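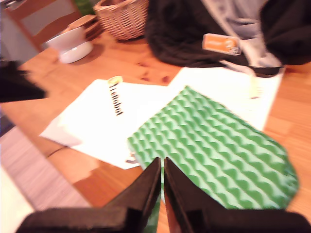

4. Planning and budgeting for table-top equipment

4.1 Scope of the budget

The equipment budget was prepared before the task list was final. This order is common in small laboratories, where a funding round closes in November and the money must be committed before the work can be described in full. The present section sets out how the budget was divided, which items were underestimated, and what changes were made for the second funding period. It covers the arm, the gripper, the computing equipment and the consumable parts. Staff time is dealt with in Section 5.

The sum available for hardware was £3,536. Offers were requested from three suppliers: Sotska, Fostwood and Trarnska. Sotska offered a complete arm at a fixed price, with delivery included. Fostwood offered the same class of arm in parts, to be put together by the buyer. Trarnska offered an arm on a yearly hire agreement, with replacement fingers supplied under the same agreement. The Sotska offer was accepted, mainly on the ground that the finance office could treat it as a single purchase and did not require a separate order for each part.

4.2 Items underestimated in the first period

The first estimate allowed very little for gripper fingers. It was assumed that one pair would last for the whole of the funding period. In practice the finger is the part that meets the table, and a finger used on soft goods and paper is pressed against a hard surface many times in a session. By the end of the period £479 had been spent on fingers, fasteners and replacement cables, all of it moved from the line for travel. The transfer was approved on 12/23/23, after the travel line had already been partly used.

A second item was the time between order and delivery. The supplier gave a delivery time of 30 working days. The arm arrived after 68. No penalty could be claimed, as the order form described the shorter time as a guide only. Work planned for this interval was done with a hand-held gripper lent by the Steinarsdóttir workshop, and this loan does not appear in the accounts. A laboratory without such a neighbour should expect to pay for hire, or to lose the weeks.

The table and the objects on it were not bought. The project used an ordinary pine table and household goods, and the cost of the working area was therefore entered as nil. We now consider this entry misleading. Ordinary objects have to be stored and in some cases replaced, and an area used for long recordings cannot be lent out for other purposes. A modest yearly charge for the space has been added to the revised plan.

4.3 Matching the gripper to the work

The choice of gripper was made from the supplier's list, on price and on the stated opening width. Neither figure says much about thin or soft objects. Figure 3 shows the kind of work for which the equipment is now being planned: a padded pouch next to flat sheets of paper, with folded cloth close by. A gripper for this work must be judged at the fingertip, and it would have been sensible to ask each supplier for a trial pair before the order was placed - a request that costs little at that stage and is hard to make afterwards.

Figure 3. The two gripper fingers over the working table, with overlapping paper sheets and, at right, the green zippered pouch.

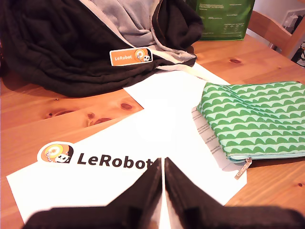

Trarnska, invited to comment on a draft of this section, replied that a trial pair would have been sent on request, but that the comparison of purchase and hire was incomplete. In its view the hire price should be set against the purchase price together with "every finger, cable and fastener bought afterwards", and the project had compared it with the purchase price alone.

We accept this point. The comparison has been redone on that basis, and the difference between the two offers becomes smaller, though purchase remains the cheaper course if the arm is kept beyond the first period. The revised plan holds back a fixed share of the hardware sum for wearing parts, to be released only after the arm has been in use for one full term. It also requires the delivery date to be written into the order as a condition of sale.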